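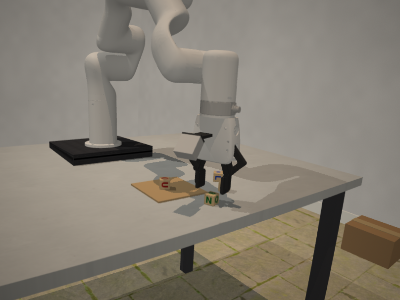
Figure 2. Simulated white robotic arm on a black base plate above a light gray tabletop.

4.2 Seating Choice and Length of Stay

Guests at the three waterfront restaurants were free to choose between indoor tables, the covered deck and the bar. Of the 259 parties recorded in October, 121 asked for the deck on arrival. Demand was strongest at Ornura, where the deck faces the channel, and weakest at Jadoon, where it looks onto the parking lot and only a corner of the marina can be seen.

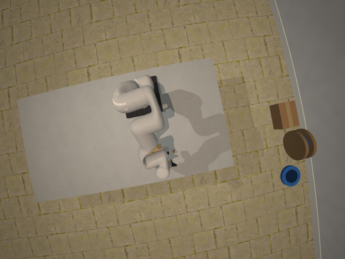 Parties seated outdoors stayed longer than those indoors and were more likely to order a second round of drinks. They did not order more food. At Skekuven the kitchen serves a shorter menu on the deck — mostly fried fish, chowder and sandwiches — and this may explain part of the difference. Parties of six or more were left out of the comparison, as all three restaurants seat them indoors by policy.

Wait times were taken from the host stand log. Where the log and the table ticket disagreed, the ticket was used. Two evenings at Jadoon had no usable log and were dropped.

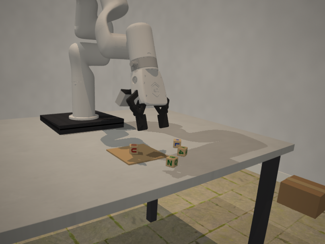 The bar was treated as a separate area, although many guests moved from it to a table once one came free. Such parties were counted under the area in which they paid. A stricter rule, under which they were counted where they first sat down, changed the order of the restaurants on bar sales but left the deck results as reported in Section 4.1.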